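Home | Notebook | Entries | Stock | People | Search

Saturday, January 11, 2020
Back room, Parkgate

Shoe shelf day. Homa and I had the morning, Ratree came in after lunch. The idea was to get the donated and sample footwear out of the crates, pair it up, write a card for each pair, and put the pairs on the low shelves by type so that the lacing and cleaning trials in February can start without anybody digging.

Started with the leather. Most of it was already paired with rubber bands around the heels, and the bands have to go. They leave a line in soft leather after a few weeks, and two pairs of loafers had it already. Replaced with cotton tape, tied loosely. Tape is in the left drawer now, with the scissors. Please put the scissors back there.

Kirsten's card format works fine with one change. She had size first and then material, but half of the sizes have worn off the insoles and the card starts with a blank. I moved material to the top line, then color, then closure (lace, strap, zip, slip-on), then size if known. The last line is for faults. I wrote the first cards in pencil and went over them in pen once Homa agreed with the wording.

We stopped at the closure line for a while. Homa wanted "elastic" as its own type and I had been putting those under slip-on. Her point was that the elastic ones stretch differently when you pull them onto a last, and whoever does the lasting will want to know. Fair. Elastic is its own type. I redid the cards that were wrong.

Lasts: the Praltis ones are still the best fit for the mid sizes. The Nollham set is too high over the instep for anything knitted and will stretch it. I put a strip of red tape on the Nollham box and wrote LEATHER ONLY on it. Khang had asked for this before the holidays and I forgot.

Cleaning test, small. One pair of gray canvas, dirty at the toe. Left shoe: soft brush and plain water. Right shoe: soft brush and a capful of the Kiani soap in 2 liters of water. Both stuffed with newsprint and put on the rack away from the radiator. Not going to say anything about the result until they are dry all the way through. Last time I wrote it up too early and the tide marks came up overnight.

Newsprint is low. We used most of the stack on the boots. I have asked Ylva whether her building still gets the free paper. Packing tissue works too but it costs money and collapses in anything heavier than a slipper.

Knits and mesh next. These take longer than they should. The uppers are soft, so a shoe that has been at the bottom of a crate keeps the fold, and you can't tell at first whether it is a crease or damage. We tried pushing a hand in and holding the shape for a minute, which helps with the fine knits and does nothing for the thick ones. Homa's suggestion was to lace them up properly before judging them, and that was right. With the lace snug the throat closes and the upper sits more or less where it should.

The black knit sneakers went on the second shelf.
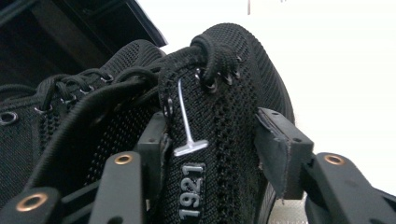 Card for them reads: knit, black mesh; black; lace, flat, metal eyelets; number 1921 on the upper, light gray, raised. Under faults I put frayed threads by one eyelet, to be looked at with the magnifier before anyone pulls the lace hard there. There is a clear plastic tag fastener through the knit as well. Left it in for now. If it comes out, snip the crossbar and draw it through from the other side, don't tug. A tugged fastener takes a loop of yarn with it and then we have a second fault to write down.

I would like one rule for fasteners across the whole shelf. Either they all stay until February or they all come out now. Ratree is for taking them out, as they catch on the next shoe when you slide a pair in. I lean toward leaving them, since some of them are the only sign that a shoe hasn't been worn. Khang to decide – it is his trial.

Laces: spare ones are sorted into flat and round, black and everything else. Do not put the waxed ones in with the flat cotton. They look alike in the drawer and the waxed ones slip in metal eyelets. I tied the waxed ones in a figure eight so you can tell by feel.

After lunch Ratree did the sandals on her own and was faster than the two of us. She lays every strap flat and closed before writing anything, then does all the cards in one go. Will try it that way with the kids' shoes.

Not done: kids' shoes, the odd singles, the bottom crate. The singles can wait – a few may have their other half in the bottom crate.

To bring next time: newsprint, cotton tape, a pack of 100 cards, a pen that doesn't skip. Magnifier is with Kirsten, ask for it back.

Left the window on the latch for the canvas pair. Close it Monday.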